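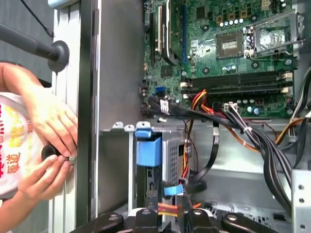
Deisy Ñahui writes: do the cards say anything about hands on the outside of the work? Our old ones only talk about reaching in. They never mention someone just steadying the thing from the side, and that's most of what we do all day.

They do now, Deisy! Card 5, and it's there thanks to your message. More on that further down.

Home Benches Signs & Cards Spares Delivery Contact
Search the shop Enter a word or part number Go

Premness Hands-In Card Set
Revised July 2022
£70 the set, posted from Bratthorpe

In the box: 20 bench cards (wipe-clean, both sides printed), a ring to hang them on, 3 blank cards with a pen, and a folded sheet for your risk assessment folder.

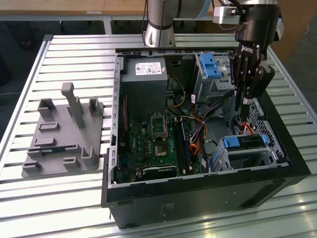 Nele Tiedemann

I wrote the first version of these for my own bench, in biro, on the backs of delivery notes. I was forever taking desktop PCs apart next to a robot arm, and the only rules we had were in a binder at the other end of the building. Lovely binder. It had everything in it and I can't say I ever opened it with a screwdriver in my hand, so the cards are the bits of that binder you need while you're standing up.

Please read this next bit before you buy. The cards don't make a bench safe and they don't stand in for a risk assessment. If people and an arm share a space, you need a proper assessment of the whole job, meaning the arm, the gripper, the thing being worked on and whatever the person is holding. ISO 10218 and ISO/TS 15066 are the documents to have to hand, and your arm's own manual too. I get asked a lot if a collaborative arm is "allowed" with people near it, and my answer is always the same: the arm is one part of it. Put a pointed tool on the end, or put it over a case full of sheet metal edges, and you've got a different job to assess. (Card 1 says this in much bigger letters.)

So what do they cover? Cards 1 to 4 are for before anything moves. Who's running the arm, who's got their hands in, where the stop button is and whether both of you can reach it from where you'll really be standing, which isn't always where you stood when you planned it. Is the PC unplugged? Has anyone opened the power supply? (Nobody should be opening the power supply. That's card 3 in full.)

Card 5 is Deisy's. Holding the work from outside counts as having your hands in. If you're bracing a case while the arm does its bit, you go on the job sheet and you get a say in when it starts. Giuliana Betancur at Haberkorn tried it on their bench and wanted the wording even shorter, and she was right, so it's now two lines.

Cards 6 to 13 are the ones that get grubby. Pinch points on the gripper linkages, not only the fingertips. Loose sleeves, lanyards, rings. Cables, cables, cables! A looped cable can snag on a finger plate and pull something across the bench that you weren't even looking at, so there's a card for where to tuck them and one for stopping to do it.

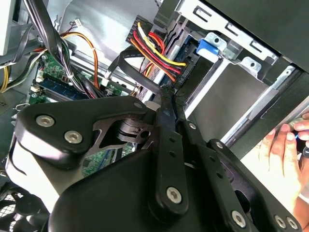
And then there are hand tools, which got so long I had to split them over two cards. Say out loud when you're going in with one. Say it again when you're out. It feels daft for a morning and then you stop noticing. Agree between you what the arm does while the tool's in there, write it on one of the blanks, and hang it at the front of the ring. If your assessment says the arm is to be stopped for that step, then stopped is what goes on the card, and don't let anybody talk it down to "slow" on a busy afternoon.

Cards 14 to 20 are for afterwards: near misses, changing a program, swapping fingers, handing over to the next person. Any change to the gripper or the fixture sends you back to card 1. Tarek Smadi grumbled about that one for a good while and he still does it.

Sizes: the cards fit an overall pocket. The ring opens, so you can take out what doesn't apply, but keep the spares with the folder.

Other languages: Spanish is being checked and should be ready in November. Oi-ling Yau is looking after orders from Parkport, so if you collect from there, ask for her.

Old set? Send me your card 1 and I'll post the new card 5 free.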